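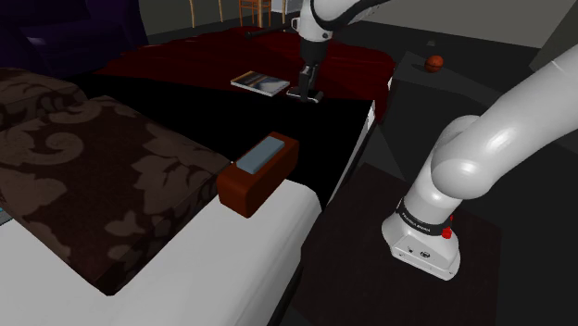

Gevwood Habitat Works > Field Resources > Crossings and Fencing > Inspection Checklist

Projects Field Resources Permits Reports Contact

Wildlife Underpass and Exclusion Fence: Inspection Checklist with Comments
Site: Tlapale Creek underpass, Trisville bypass
Inspection type: summer, full length
Inspection date: 19/07/2021
Previous full inspection: December
Conditions: dry, light wind, creek at low flow

Rating codes
OK - meets the site standard, no action
M - monitor at next visit
R - repair within the routine cycle
U - urgent, repair before the crew leaves or close off the hazard and report the same day
NA - not applicable or not reached

Comments are entered for every item rated M, R or U. Comments on OK items are optional but are wanted where the condition has changed from the December sheet. Fence posts are numbered from the north abutment outward. East side posts carry an E prefix and west side posts a W prefix.

SECTION A. ACCESS AND CREW SAFETY

A1. Pull-off clear, vehicle fully outside the travel lane. OK
A2. High-visibility vests worn within the right-of-way. OK
A3. Creek level below the red mark on the staff gauge before entry. OK
A4. Headlamps and one spare carried into the structure. OK
A5. Check for occupied dens or bedded animals before entry. OK
Comment: Viewed from both portals before entry. An old fox scrape on the west bank shows no fresh soil. If a den is found in use, stop the interior inspection and complete Sections C and D only.
A6. Steps and handrail at the east embankment. R
Comment: Second step from the bottom has settled and tips forward under load. Use the maintenance ramp until reset. The handrail is sound but the lower anchor bolt has surface rust.
A7. Wasp nests at portals and gate boxes. M
Comment: Small paper nest under the lid of the west gate box. Left in place. Carry spray next visit and open the lid from the hinge side.

SECTION B. STRUCTURE INTERIOR

B1. Barrel walls free of new cracks, spalls or exposed steel. OK
Comment: Hairline crack at the third joint from the north portal is unchanged against the painted end marks.
B2. Joint seals. M
Comment: Seal at the fourth joint is pulling away at the crown. No soil is coming through. Earlier sheets list this joint as OK, so the change falls between December and now.
B3. Natural floor material present over the full width. R
Comment: Bare concrete is exposed along the west wall downstream of the midpoint. Deer and elk are reluctant to step onto smooth concrete and the site standard allows none of it in the travel path. Replace with graded creek gravel topped with fines. Do not use crushed angular rock, which was tried at the Sonetti culvert and had to be raked out by hand.
B4. Dry ledge continuous on at least one side. OK
Comment: East ledge is continuous from portal to portal. The ledge ramp at the south end has been undercut slightly but a small mammal can still get up it.
B5. Cover objects (root wads, logs, brush piles) in place. M
Comment: Two logs have rotated toward the center during spring flow. Sight line through the structure is still open. Reset them only if the next visit shows more movement.
B6. Clear line of sight from portal to portal at animal eye height. OK
B7. Trash, dumped material, signs of camping. R
Comment: One tire and a length of garden hose at the south portal. The tire is half buried and needs a shovel. No fire rings.
B8. Standing water in the travel path. OK

SECTION C. EXCLUSION FENCE

C1. Fence height at site standard after allowance for soil or debris buildup. R
Comment: Silt and leaf litter have built up against the mesh between W13 and W18. Effective height is reduced there. Clear to original grade, and check the toe of the slope above - the material is coming from the unseeded cut and it will return until the cut is covered.
C2. Mesh free of holes, cuts and broken knots. U
Comment: Hole at E69, low on the panel, with wire ends bent toward the road. Bear hair was found on two of the ends. Hair was collected in a paper envelope and labeled with the post number. Hole was closed with a patch panel and hog rings before leaving. Replace the full panel in the routine cycle. Rating stays at U on this sheet so that the item shows up in the urgent summary, even though the temporary repair is in.
C3. Buried apron intact, no digging underneath. R
Comment: Dig-under started at E67. It does not go through. Apron is exposed and the pins are loose. Backfill with rock and re-pin. The work should be scheduled with C2 since the two locations are next to each other and probably involve the same animal.
C4. Posts plumb and firm. M
Comment: W41 leans outward. Measured with the level and recorded on the post log. Braces on either side are firm.
C5. Tension wire and top rail. OK
C6. Fallen trees or leaning trees within striking distance. M
Comment: Dead ash on the west side, inside the right-of-way, leaning away from the fence at present. Marked with blue flagging.
C7. Vegetation giving climbing access. R
Comment: Grapevine has reached the top wire at three panels on the east side. Cut at the base and leave the upper growth to dry before pulling. Pulling green vine bends the mesh.

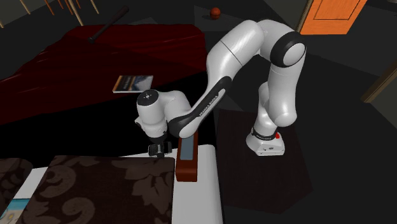
C8. Fence ends tied tightly to abutments and wing walls. R
Comment: Gap at the southwest wing wall is wide enough to admit a bobcat or a young coyote. The original filler strip has come off and was not found. A strip of the same mesh, lapped and bolted to the wall, is the preferred repair. Foam is not accepted at this location.
C9. Condition of the fence end treatment at the county road. M
Comment: Tracks of deer go around the end and into the verge. There were similar tracks in December. One visit does not establish a pattern, and the soil there holds tracks for a long time in dry weather. Request carcass records for the adjoining road section before any change to the end treatment is proposed.

SECTION D. ESCAPE RAMPS AND GATES

D1. Escape ramps (jump-outs) open on the road side, landing zone clear. R
Comment: Landing zone at the second east ramp has grown up in blackberry. An animal on top of the ramp cannot see the ground. Cut back to bare soil.
D2. Ramp face height from the habitat side. OK
Comment: Measured at both corners and the middle of each ramp. No soil buildup at the foot.
D3. Guide fence perpendicular to the ramp. OK
D4. Maintenance gates close and latch without lifting. R
Comment: West gate drags. The hinge post is firm and the gate itself has sagged. Adjust the lower hinge first. If the adjustment is used up, order a replacement from the gate supplier with the same mesh spacing.
D5. Gap under closed gates. M
Comment: Within standard on the east gate. The west gate gap could not be judged until D4 is corrected.
D6. Locks present and keyed to the site key. OK

SECTION E. MONITORING STATIONS

E1. Station housings locked and mounts tight. OK
E2. Batteries above the replacement threshold. R
Comment: South portal station was low and the batteries were changed on site. The rating refers to the spare set, which has now been used and must be restocked.
E3. Clock set to standard time. M
Comment: North portal station was slow. Corrected. Note the offset in the data log so that earlier records can be shifted.
E4. Track bed raked and free of vegetation. OK
Comment: Raked after reading. Read before raking: deer, raccoon, one large canid (dog or coyote, not separated), and one partial bear front print heading north.
E5. Event count read from the counter. OK
Comment: 541 events since the last reset. Events are triggers and must not be reported as crossings. Wind-blown brush and crew visits are included in the total.
E6. Hair snag wires. NA
Comment: Removed for the summer under the current permit conditions.

URGENT SUMMARY
C2 - hole at E69. Temporary repair in place. Panel replacement to be scheduled with C3.

CARRY FORWARD TO NEXT SHEET
A7, B2, B5, C4, C6, C9, D5, E3. Copy the comment text across in full. Earlier sheets carried the code only, and the reason for several M ratings could not be recovered from them.

NOTES ON COMPLETING THIS FORM
Rate what is present on the day. A repair made during the visit does not change the rating, but must be described in the comment.
Use "not separated" where sign could belong to more than one species.
Give the nearest post number for every fence defect. Distances paced along the verge are not accepted.
Hair and scat samples go in paper, never plastic, with the post number and item code written on the outside in pencil.
Return the sheet and the post log together to the Trisville field office.

Gevwood Habitat Works, Trisville field office | Contact | Copyright Gevwood Habitat Works | Back to top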